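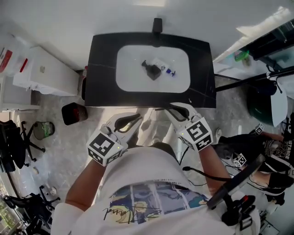

A pair of Urnel hand-held grippers with marker cubes, held at the edge of the work table

Urnel is an open design for a hand-held two-finger gripper, used to record manual tasks for later use in training robot arms. It was developed by Lilian Lema in a shared workshop in Ballent and is normally built and operated in pairs. The design files were first posted in February 2023.

Design

Each unit consists of a white body, two curved black fingers and a cube mounted on top. The faces of the cube carry square black-and-white fiducial markers, from which the position and angle of the gripper are worked out by software. A small green light on the unit shows that it is powered. The fingers are closed by a trigger and opened by a return spring. Finger travel is read by a magnetic sensor in the body – earlier versions used a potentiometer, which wore unevenly and was dropped.

The cube is printed separately from the body and fixed with four screws. Its seat is keyed so that it can be fitted in one orientation only. Cubes from different print batches are not treated as interchangeable, as small differences in face size affect the distance estimate.

Construction

The body, trigger and cube can be made on a consumer 3D printer. Lema's build notes call for the fingers to be printed in a softer filament and laid on their sides, so that the layers follow the curve. Markers are printed on matte paper and glued on. Gloss paper and laminated labels are discouraged, as reflections from overhead lighting can hide a marker at shallow angles.

The control board reads the finger sensor and sends time-stamped values over a cable. A battery version, Urnel B, was tested but not released – the added weight behind the trigger made the wrist tire sooner.

Calibration

Calibration is carried out before each session. The operator holds the fingers fully open, then fully closed, and the software stores both readings. The grippers are then brought to the edge of the work table and held still while the marker positions are recorded. A unit is recalibrated whenever its cube has been removed.

Software

Recordings are handled by Ellow, a command-line program written for the project. It matches finger readings to marker positions and discards any section in which a cube is lost from view for too long. The first public collection held 1754 recordings, of which 1791 had been attempted before review. Ellow splits longer sessions into files of 3000 samples.

Variants

Rashidi is a derivative with a shorter body and a wider finger opening. It uses the same cube mount and can be read by Ellow without changes to the marker settings.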